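Norbridge Residents' Forum
Board: Local Government and Appointments
Topic: Acting director of the regional housing office

Terkside_Tenants wrote:
Members will be aware that the Norbridge regional housing office has named Luminița Jitaru as acting director, with effect from September. The appointment does not require a council vote. Our association asks that the council hold a public hearing all the same, as the office will decide on repairs funding for 600 homes during her term.

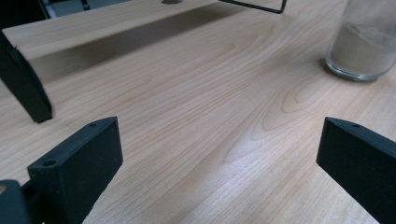

Pale wood tabletop, with the grain running diagonally.

clusuma_ward2 wrote:
I must disagree with the request. The charter allows an acting appointment for 30 weeks without a hearing. A hearing with no power to confirm or refuse would only delay the repairs list, and residents in Clusuma have waited long enough for it.

Terkside_Tenants wrote:
The charter permits the appointment. It does not prevent the council from asking questions. Two matters in particular remain open: whether the Nistor Street office will keep its evening hours, and who will sign off on emergency transfers. 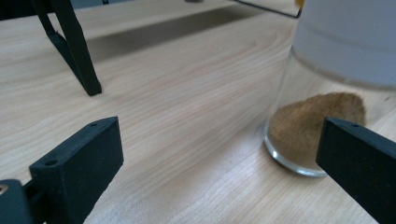

Jitaru wrote to the tenant groups on the second of these points. Transfers stay with the deputy director until a permanent appointment is made, according to her letter. I can forward a copy to any registered member.

Terkside_Tenants wrote:
Thank you. Please do forward it. The letter should also be entered in the council record, where residents outside the tenant groups can read it.

old_mill_road wrote:
With respect to both sides, the previous acting director served two terms in a row, and the post was never advertised. I would support a hearing for that reason alone – the council should state when it intends to fill the position.

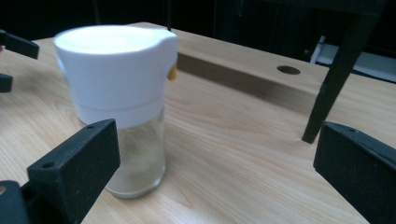 Small glass jar with a white cap, on the table.

clusuma_ward2 wrote:
That is a fair point, and a separate one. I would support a written question on the timetable. I remain opposed to a full hearing.

Terkside_Tenants wrote:
The association will submit the written question and keep its request for a hearing in place. Members who wish to add their names should reply here before 6 p.m. tomorrow.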